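# Gripper Purchase Notes and Gallery, Small-Parts Handling

Gallery page for the hand-held gripper purchase, second round. It covers what the first budget left out, what we expect to buy in July, and the order in which the lines will be approved. Captions are short. The full quotes are in the shared purchasing folder under Nerik and Flatlow.

Prices are in US dollars, before shipping. Lead times are the ones printed on the quotes.

**Scope.** The budget covers hand-held grippers, spare finger pads, pivot hardware, mixed-parts test sets and storage. Arms, controllers and floor space belong to the Montes line and are planned separately. Anyone adding a cost for those should put it in the Montes sheet. Last quarter two mounting plates were charged to this budget by mistake and took a month to move back.

**Baseline.** Nerik quoted $1,201 per gripper with one set of pads fitted. Flatlow quoted less for the body, but sells the pads and the cable separately, and the total came out higher once both were added. We are going with Nerik for the grippers and keeping Flatlow as the source for pads, provided the sample set fits the Nerik finger tips. The Flatlow drawing gives the same tip width. The hole spacing is not dimensioned, so a sample has to be in hand before the pad order goes out.

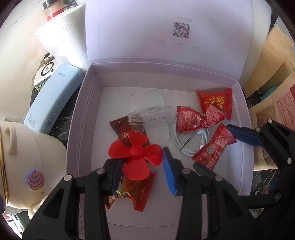 Pads and pivots are the wear budget, and they should be planned by the jaw instead of by the tool. Each jaw is a set of angular black links on round pivot pins, with a blue rubber pad at the inner tip. The pads close on whatever is picked, and foil wrappers with serrated edges, like the red and gold one between the jaws, are the kind of item we want in the wear trials. Pads are therefore a consumable line and pins a spare-parts line, with separate reorder points. Benjie Fajardo asked for the two to be merged to save paperwork. They have different suppliers and different lead times, so they stay apart.

**Mixed-parts test sets.** The first request asked for machined blocks only. Blocks are easy to buy and easy to measure, but they say little about thin or flexible goods. The revised request is for open-top boxes of mixed small items: twisted-end candies, flat wrappers, a coiled cable with its plug, a small fan propeller, a clear plastic holder. Most of it can be bought locally. The allowance is $254 per bench, including replacements for anything crushed or torn.

**Boxes.** White cardboard with a hinged lid is acceptable for bench work. Plastic totes were priced and dropped from this round. Put the box dimensions on the request form, inside measure, with the lid open. Two earlier requests gave the outside measure and the foam inserts came back oversize.

**Pad stock.** Opening order is 300 pads, single color, one hardness. A second hardness was discussed and deferred until the first trial report is filed. Pads are stored flat in the original bags with the batch label facing out. Do not combine batches in one bin, even when the part number matches.

**Pivot hardware.** Order pins and retaining clips together. The Nerik spares list shows them as separate items with separate minimum quantities, and the clip minimum is much the larger of the two. Grinley will supply equivalent clips in small bags. Their certificate of material has to be attached to the first order.

**Calibration and inspection.** Budget one incoming inspection per gripper: full open, full close, pad alignment, free play at each pivot. Record the readings against the serial number. A gripper that fails on free play goes back to Nerik unopened beyond the inspection covers, or the return is refused.

**Tools on hand.** Each bench should have 2 grippers assigned so that one can be out for pad changes. The second unit may be shared with the next bench when both are on short runs. Sharing has to be written in the log, with the serial number.

**Approval order.**

1. Nerik grippers, including incoming inspection
2. Flatlow sample pads
3. Flatlow opening pad order, after the fit check
4. Pins and clips
5. Mixed-parts sets and boxes

Items 1 and 2 can be released together. Item 3 waits for the signed fit check. Items 4 and 5 are below the quote threshold and can be bought on the department card.

**Open points.** Flatlow has not confirmed whether the quoted pad price holds for a repeat order. Grinley's freight terms are missing from their quote. The trial report format is with Benjie Fajardo for review, and comments on the wear columns should go to him before the sample pads are ordered.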